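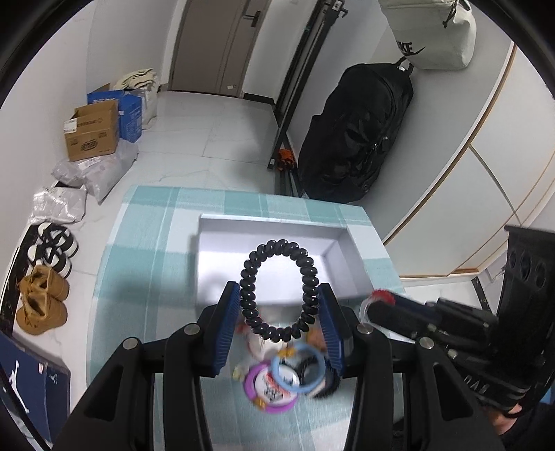 4. Working Rules for Collection in Lived-in Rooms

4.1 How the rules came to be written down

When the Nirnex project began recording with hand-held grippers, we had a safety sheet, a consent form, and very little else. The safety sheet had been borrowed from the Hartley lab next door, where everything is bolted to a bench, and it was a perfectly good document for people who work at benches. Our operators work at kitchen tables and in hallways, with somebody's shoes along the wall and somebody's bag hanging up behind them, and a good part of the sheet simply had nothing to say to them. So they made up their own habits, as sensible people do, and those habits were mostly kind and mostly careful and did not agree with each other at all.

The first pass through our recordings made this plain. We had 690 recordings from 30 homes, and the reviewers at Zurkero, who were reading them without knowing who had held the grippers, could often tell the operators apart by their manners alone. One always moved the family's belongings out of the way first. Another never touched anything that was not on the task sheet and recorded around it. Both are defensible. But a dataset that mixes the two without saying so is hard to use, and it is hard to promise a household what will happen in their home when the answer depends on who comes to the door.

What follows is the set of rules we settled on, nine in all, grouped here under the matters they deal with. They are written for operators first and for reviewers second, and we have kept the wording close to the version that goes out with the equipment.

4.2 The room and what is in it

Rule 1. The room stays as the household keeps it. Operators may clear the tabletop, with permission, and may close a door. They do not tidy the floor, straighten a row of shoes, or take down a bag from its hook.

Rule 2. Before recording, the operator walks the room once with a member of the household and asks what should not be seen. Papers, mail labels, medicine, and family photographs are asked about by name, even when none are in sight.

We went back and forth on Rule 1 for a long while. A bare room is easier to work in and easier to clear for privacy, and Lumedik, whose people helped us with the review forms, argued for one. Our own feeling was that the ordinary background is a large part of the value of recording in homes, and that asking people to clean up for us puts a burden on them that they never signed up for. Figure 3 gives a fair idea of what Rule 1 allows: the work is going on over a checked tablecloth, and beyond the table are a closed door, a hanging backpack, boxes and plastic packages along the wall, and sandals and shoes in their places. The label on the cardboard box is the kind of thing Rule 2 is meant to catch. If a household member cannot say what is on such a label, the operator turns it toward the wall or covers it, and writes down having done so.

Brand marks on bags and shoeboxes are left alone. We tried masking them in an early release, and the masks did more harm to the recordings than the marks did to anybody.

4.3 Small and stretchy objects

Rule 3. Soft or elastic objects are held with the least squeeze that keeps them steady. The operator closes the fingers slowly until the pads touch, and stops there unless the object slips.

Rule 4. An object that passes through the grip at an odd angle is kept in the recording. It is never set right with the free hand.

Rule 5. Small items waiting their turn may overlap, but they stay in one cluster and within reach of both grippers.

Hair ties turned out to be a wonderfully stubborn test of all three. They roll, they hook on one another, and the ones with charms like to catch. In Figure 3 a black spiral coil is held upright between the ribbed blue pads, which meet it at its left and right sides, while several other ties and accessories lie together in front of an open white box. The coil still makes a tall oval loop, and this is the picture we would like new operators to carry in their heads when they read Rule 3. Under a hard squeeze a coil like this one folds flat, the pads press on each other, and the finger opening on record tells a later reader very little about the object that was held.

Rule 4 met with more grumbling than any other. It goes against the grain to leave a clumsy grasp in, and operators who take pride in their work (ours do, and we are grateful for it) would much prefer to start over. They may start over. What we ask is that the clumsy attempt be kept and marked, with a 10-second pause before the next one so that the two do not run together.

4.4 Two grippers, two hands

Rule 6. When two grippers are in use, one leads and the other waits with its tip in open space. The waiting hand does not hover over the object being moved.

Rule 7. Sleeves are worn close to the wrist, and straps are fastened before the first recording and checked at each break.

The two-handed tasks were where our early recordings suffered most. A second gripper reaching in from the side can hide the very items the first one is about to pick up, and the operator, who is looking over the top of both, has no sense of it. Some overlap cannot be avoided at a small table. Even in Figure 3, which the reviewers passed without a note, the right-hand device is reaching toward the table and a dark accessory in the cluster is partly hidden behind a finger. The reviewers therefore accept brief overlap and send back only those recordings where the target is hidden at the moment the fingers close.

4.5 Stopping, and what is owed afterward

Rule 8. Anyone in the home may stop the recording, at any time, without giving a reason. The operator puts the grippers down on the table and keeps them there until asked to go on.

Rule 9. Everything moved is put back, and the household is shown at least one recording from the visit before the operator leaves.

We had expected the last of these to be a courtesy and little more. It has become the part of the visit that operators say they would least like to lose. People are curious to see their own table from so close up – and now and then they spot something the walk through the room had missed, a name on a parcel or a key on a hook, and the recording can be held back then and there. The time this takes is counted as working time and paid as such. We would urge any group adopting these rules to budget for it from the start, as we did not, and as our operators quite rightly pointed out.

Last updated: October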